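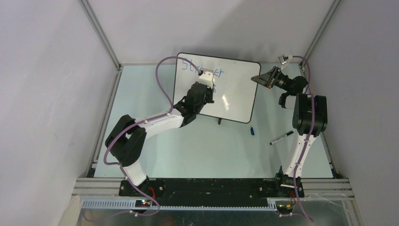

Night Guards and Tooth Grinding: Your Questions

We get a lot of calls about grinding at Rovell Dental, and most of them start with "my husband says I sound like a gravel truck." So we sat down one slow afternoon and wrote out what we usually say on the phone. If your question is missing, call the front desk and ask for Fitriani, or just bring it up at your next cleaning.

How do I know if I grind my teeth?

Plenty of people have no idea until someone who sleeps near them complains. Other signs are a dull headache at the temples when you wake up, a jaw that feels tired at breakfast, or teeth that look flatter at the tips than they did in your old photos. Sometimes Dr. Geddes spots a small crack or a worn filling at a checkup, and that's the first anyone hears of it. If you're not sure, mention it to us. We look for it anyway, but it helps to know how your mornings feel.

Is it caused by stress?

Stress is a part of it for many people, and we do see more of it in April (tax season, we suspect!). But calm people grind too. Alcohol in the evening, a lot of coffee late in the day, smoking, and certain medicines can all play a role. So can sleep apnea, so if you snore loudly or wake up gasping, please talk with your physician as well. And don't stop a prescription on your own over this. Call the person who prescribed it first.

Can't I just buy a guard at the drugstore?

You can, and for a short stretch it may be fine. The boil-and-bite kind tends to be bulky, and a lot of our patients tell us they found theirs on the floor in the morning. A soft one can also get chewed through quickly if you're a heavy grinder. If you have crowns, braces, loose teeth, or jaw pain, please check with us before you try one.

What happens at the fitting?

Two visits. At the first we examine your teeth and jaw and take a scan, or a regular impression if the scanning wand bothers you (some folks gag, and there's no shame in that). The guard is made at the lab, and when it's back you come in and we adjust it until your bite feels even. That second visit can be quick or it can take a while, depending on how fussy your back teeth are. Huiling Cai does most of our scans and she is very patient.

What does it cost?

Our hard guard is $343, which covers both visits and one adjustment later on if you need it. The thinner daytime guard is $229. A remake from a scan we already have on file is $100 off either price, as long as your teeth haven't changed since then. Some insurance plans pay toward a guard and some don't, and two plans from the same company can differ, so let us look yours up before you decide. Lachlan at the billing window will do that while you wait.

Will it stop me from grinding?

Probably not, I'm sorry to say. The guard takes the wear so your teeth don't have to. Many people notice their jaw feels better in the morning, and some don't notice much at all even though it's doing its job.

I can't get used to it. Is that normal?

Very. The first week or two you may drool, or feel like there's a shoehorn in your mouth. Try wearing it for an hour in the evening while you read or watch TV, and then move on to sleeping in it. If it pinches, or if one side hits before the other, come back and let us adjust it. Please don't file it down yourself, we have seen the results.

How do I clean it?

Rinse it in cool water when you take it out and brush it gently with a soft toothbrush and a little plain dish soap. Toothpaste can scratch it. Let it air dry, and keep it in a vented case. Hot water can warp it, and so can a car dashboard. Dogs love these things, so use the lid.

How long will it last?

Several years for some people, much less for others. Bring it along to your cleanings and we'll look it over for cracks or thin spots.

My child grinds. Should I worry?

It's common in little ones and most of them outgrow it, and we rarely make a guard while baby teeth are still coming and going. Do tell us if there's pain, chipped teeth, or heavy snoring. Dr. Qian sees our younger patients and is happy to take a look.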